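Zuvel Kitchen Surfaces and Containers
README for the June release

Hello, and thanks for downloading! Zuvel is a collection of close-up pictures of the plain things people handle when they put a kitchen in order: sheets laid over a worktop, storage boxes, lids, locking flaps, labels. We love this stuff more than is probably reasonable, and we hope you find good uses for it.

What's in it

The release holds 4000 pictures, sorted into 17 folders by what is being handled. About half the folders are food storage. The others cover surfaces and liners, and those are the ones we get the most mail about, so let's start there.

Surfaces

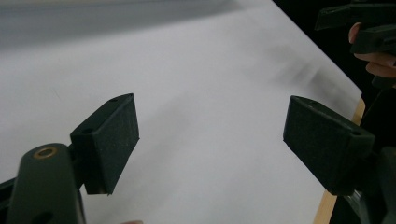

Photo: Zuvel / Teresa Ramalho

A white sheet with a bit of texture is a wonderful thing to work with. In this folder (surfaces_white) the sheets are tagged "sheet" and the material field says "paper_or_fabric" wherever a single picture can't settle it. Please keep that value if you re-export! Where a strip of light wood shows beside the sheet, there is a second tag, "wood_edge". The straight outer edges against a dark background are great for testing edge finding, and the low texture makes the middle of the sheet a proper challenge.

Containers

Translucent plastic is the best part of the collection, and also the hardest to label. The walls are milky, the surface underneath tints them, and the rims pick up small bright reflections. Szymon Szewczyk drew the outlines for this part and redid 6 batches after we changed the rule for flaps: a locking flap now counts as part of the lid, even when it is folded down against the body.
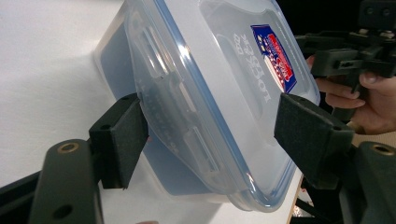
Household Objects Team, Nerance

The pale-blue sealing rim gets its own outline, which you can switch off in the config. Lettering molded into the plastic, such as LOCK & LOCK on this lid, goes in the field "text_molded". Stickers go in "text_label", and if the print is too small to read in full we leave the field empty and set "legible" to no. Please don't fill these in by guessing from the brand.

Known problems

- Frosted walls and clear walls share one tag. We want to split them.
- 2000 of the pictures have no material field yet.
- A few lids are filed under "box".

Changes

Mon 9 August: fixed the flap outlines, added "wood_edge".

Corrections are very welcome, even tiny ones. Send the picture number and the field name to Teresa or Szymon.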